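Mullthorpe Township Voters' Forum
Minutes of the May general meeting
Upstairs room, Toltent Hall

Called to order at 7:04 p.m. by Horacio Palma, presiding. Minutes taken by Mwangi Lukumay. A quorum was present, with 40 members signed in and a few more standing by the door who came in after the sheet went around. What a turnout for a spring meeting with no election on the calendar!

Minutes of the previous meeting were approved with one correction: the motion on yard signs was tabled, and the draft had it as passed. Thanks to the three people who wrote in about that.

1. Ward map petition

This was the big one, and we gave it most of the evening. Horacio opened with a recap for newer members. The township council wants to redraw the ward lines before the next local election, and under the draft map the Grulonmont neighborhood would be split between Ward 2 and Ward 5, with the line running straight down Urrutia Avenue. People on the east side of the street would vote at the firehouse and people on the west side at the middle school. Our petition asks the council to hold a full public hearing on the map before the vote, in the evening, with the draft posted at least two weeks ahead.

The signature count as of tonight is 2840. The clerk's office needs 2500 valid ones, so we have a cushion, and it was wonderful to hear that number read out. There was applause, and it went on for a while.

Discussion followed. One member asked whether the cushion was big enough, given how many were thrown out on the library petition four years ago. Horacio said the crew checking names against the voter list had already crossed off 312 before arriving at tonight's total, mostly people who live just outside the township line or who signed twice. He feels good about what's left but would like to keep collecting right up to the deadline. General agreement on that.

A member from Urrutia Avenue spoke against the wording of the petition. She supports the hearing but thinks the cover letter reads as if the council were up to something, and she has neighbors who wouldn't sign for that reason. This led to a long and really good back and forth. Several members said the council deserved the tone it got, having put the draft map on the last page of a budget packet. Others said the hearing is the goal and we should make it easy for council members to say yes. The petition language itself can't be changed now without starting over, but the cover letter can.
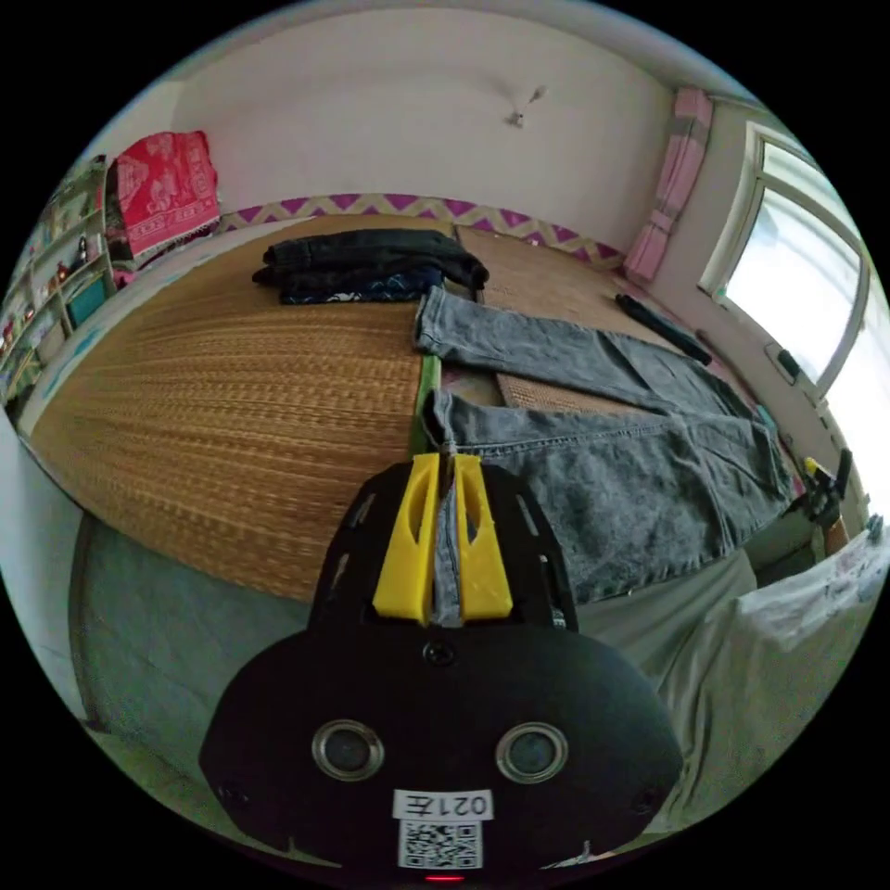

Motion to rewrite the cover letter, leaving out the second paragraph and the phrase "behind closed doors." Seconded. An amendment to keep the phrase but move it lower failed on a voice vote. The motion carried, 27 in favor and 13 opposed. Mwangi will have a new version out by email before the weekend – please read it and send changes in one message if you can, instead of five.

2. Candidate night

Plans for the fall are coming along beautifully. Toltent Hall has given us the downstairs room from 6:30 to 9:30 p.m. and isn't charging for the sound system this time. All the council candidates will be invited, from every party and no party, with the same letter going to each of them.

Format was discussed. Last time we let candidates give five-minute opening statements, and by the time the last one sat down half the audience had gone out to the parking lot. Horacio proposed ninety seconds each, no closing statements, and the rest of the time for questions from the floor. Very popular idea. A member asked that questions be taken on cards so that the same four people don't hold the microphone all night. Another member, who said he was probably one of the four, argued for live questions and made a pretty strong case that cards let the moderator pick the easy ones.

Agreed to split it: cards for the first half, open microphone for the second, with a one-minute limit on each question. No motion needed.

Still open: who moderates. It should be somebody who lives outside the township and hasn't given money to any of the candidates. Names to Horacio, please.

3. Council meeting recordings

A short report and a happy one. The council has agreed to put audio of its meetings online within three days, which this group has been asking for since before some of us moved here. The first recording is up. The sound is faint whenever a speaker turns toward the map easel, and members are asked to write the clerk a friendly note about it, starting with a thank you.

One member has been typing up summaries and offered to share them with anybody who wants them. A page of summaries for each meeting will be added to our mailing. She would love a second pair of hands for the zoning sessions, which run long.

4. Voter registration table

We'll have a table at the Mullthorpe street fair again. Two-hour shifts, two people per shift. The sign-up sheet went around and the morning is full. The afternoon has gaps, mostly from 2 to 4 p.m. Reminder that at this table we register people and nothing else – no petition, no buttons, no talk about the map, even if they bring it up. The petition will have its own spot on the other side of the street.

5. Other business

The question of whether we should endorse candidates came up again. Horacio ruled that it needs to be on a posted agenda first and it will be on the next one. Expect a lively night!

Members were asked to help stack chairs.

Adjourned at 8:52 p.m.

Respectfully submitted,
Mwangi Lukumay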